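Plokside (restaurant)

Plokside is a small tasting-menu restaurant in the old customs house at Vullen, and I've been keeping this entry up to date for my dining guide ever since my first dinner there.

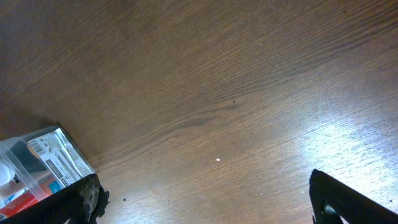 It was opened by chef Fung-ping Leung, who had spent years on the fish station at Nurmi before striking out alone. You can still taste that training – her smoked eel custard is a cousin of the one Nurmi used to serve, only lighter and with a lot more ginger (I like hers better, sorry!).

Menu

Dinner is a set menu of five courses, and it changes when Leung feels like changing it. The eel custard nearly always opens. After that I've had barley cooked in crab stock, duck with pickled plums, and a strange, lovely celery sorbet that my husband still brings up. October is mushroom month, and if you can only go once a year, go then. Bread comes from Muler, the bakery across the square, and they'll bring you more if you ask.

Wine

The list runs to 173 bottles, heavy on Riesling, and I've never managed to read to the end of it. Ask for the short card instead. The pairing is generous, maybe too generous if you're driving back over the hill.

Reservations

Tables are released at 9 in the morning and the waiting list once passed 800 names, so set an alarm. Solo diners do well at the counter, where I've twice been seated without booking. The kitchen handles vegetarian requests happily with a day's notice, but it doesn't do a vegan menu.

See also: Nurmi; Muler (bakery); Restaurants in Vullen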